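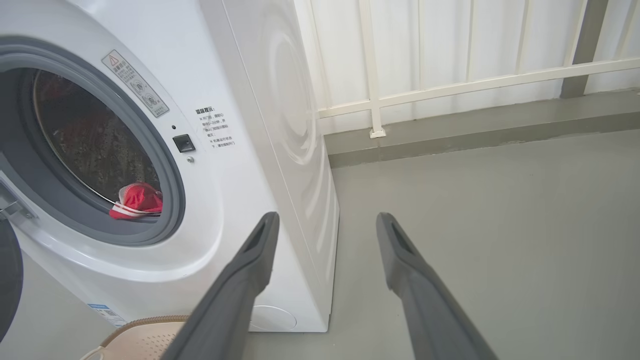 Household Robotics Course Turns to the Laundry

For students in the applied robotics course at Trorham Technical College, the semester project begins at a washing machine. Their assignment is to program a robot to take clothes out of the drum and place them in a basket on the floor.

The course is led by Golshifteh Nikzad, who joined the college from the Provberg research center. She selected laundry because every student already understood the job and few had considered how it is done.

"A shirt has no fixed shape," Nikzad said. "Students who have worked only with blocks and boxes must learn to plan again from the beginning."

Enrollment is divided into three teams, each responsible for one part of the work: locating the garment, closing the fingers on it, and carrying it clear of the door. Red clothing was chosen for the early sessions, as it stands out well against the gray rubber and steel of the machine. A striped garment resting on the lip of the opening is considered a fair starting point. Clothing deep in the drum is reserved for later in the term.

The position of the basket has been debated at length. Set directly beneath the open door, it shortens the path of the arms but leaves little room between the door and the basket rim. Lino Sanna, a second-year student on the carrying team, favors that arrangement and has written most of the motion plans for it.

"The door takes up more space than we allowed for in our first drawings," Sanna said. "We now measure everything with it fully open."

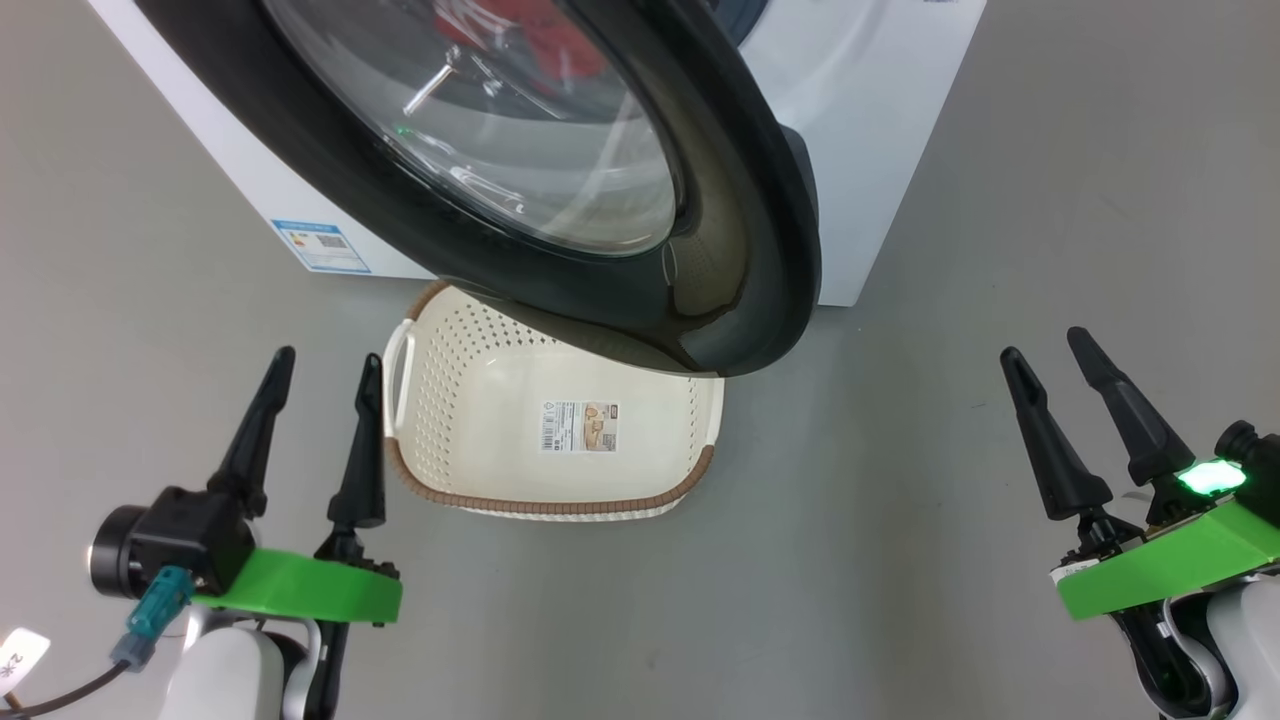

Assessment and Public Demonstration

Each team will be graded on 40 recorded attempts and a written report. A passing mark requires success in 70 percent of them. The public demonstration is scheduled for Tuesday, August 11, 2026, in the Barajas Building, and admission is free. Guests should register with the department office, as seating is limited to 62.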